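Mesita de noche Lullum de dos cajones: mi opinión después de usarla desde marzo

Compré esta mesita porque la anterior era de cristal y cada vaso hacía un ruido terrible a las tres de la mañana. Quería madera y dos cajones, nada más. La encargué en la tienda Sotomayor por consejo de mi cuñada Soledad.
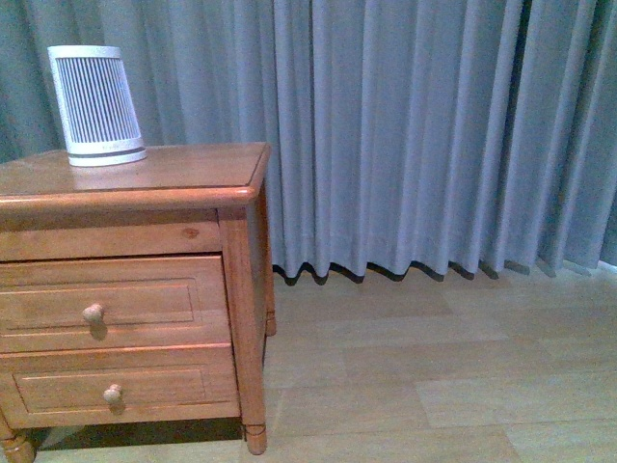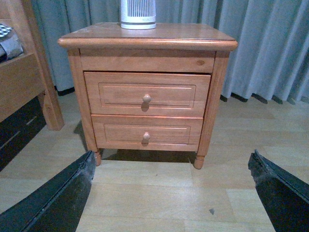
El barniz es brillante y se limpia con un paño, pero muestra el polvo muy pronto. También se raya con facilidad: yo arrastré una lámpara y la marca se ve todavía. Ahora levanto las cosas siempre.

Los tiradores redondos me gustan mucho, son cómodos para la mano. Los cajones van sin guías metálicas -- madera sobre madera -- y el de arriba me pide un pequeño empujón al final. Con un poco de cera de vela mejoró bastante. Dentro guardo libros, medicinas y las gafas, y no he notado que el fondo se doble.

El montaje me llevó 40 minutos. Las instrucciones están mal traducidas, y lo digo yo, que aprendí el español de adulta. Las patas delanteras torneadas se limpian peor que unas rectas.

Le doy cuatro estrellas de cinco. La quinta la pierde por el barniz.

Rocío Pacheco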